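Pimville respiratory surveillance: summer reporting round

05/01/2025

The Pimville clinic network has closed its first full reporting round under the revised case definition for influenza-like illness. The network logged 2,428 consultations for acute respiratory complaints. Of these, 494 met the case definition, and 74 of those were referred for a chest X-ray or a specialist opinion.

The revised definition requires a measured temperature of 38 °C or higher, a cough, and onset within the previous ten days. Reported fever without a reading no longer qualifies. Clinics that had been entering "feverish" in the temperature field should leave the field blank and use the free-text line below it. Blank fields are handled by the Datellow import script. Text in a number field stops the whole batch.

Zanele Molefe, who runs the data desk, reports that most rejected batches had the same fault: the onset date had been entered as the date of the visit. Where a patient cannot give a day, enter the first day of the week they name and tick the "estimated" box. Records with both dates equal will be returned for checking unless the onset is confirmed in the notes.

Swab transport

Swabs from the Nkosi and Sunel sites go to the laboratory on the morning run. Samples taken after the run has left should be kept at 2 to 8 °C and sent the next working day. They should not be frozen at the clinic. The laboratory will reject any tube without a second identifier, and a first name with a clinic number does not count as two identifiers. Use the clinic number and the date of birth.

Tubes must be upright in the rack, with the label facing out and the cap fully seated. One leaking tube can cost the rack. Request forms travel in the outer pocket of the bag and never in the same compartment as the samples.

Reading the figures

Readers comparing this round with earlier ones should allow for the narrower definition. A lower share of consultations meeting it is expected and does not by itself show less illness. Ntombi Engelbrecht is recoding the previous two rounds to the new definition where a temperature was recorded. The recoded tables will be sent to clinic leads in August, with a note on how many records had to be dropped for missing readings.

Age bands are unchanged. Children under five are still reported separately, and the age in months is required for those under two. Sites still using the old paper sheet should write the age in months in the margin until new sheets arrive.

Questions on coding go to the data desk. Questions on swabs and transport go directly to the laboratory.
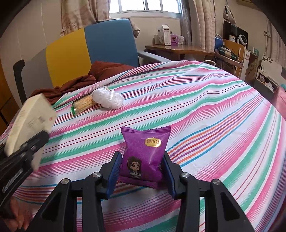
Purple snack packet with a gold label, held upright in a black gripper.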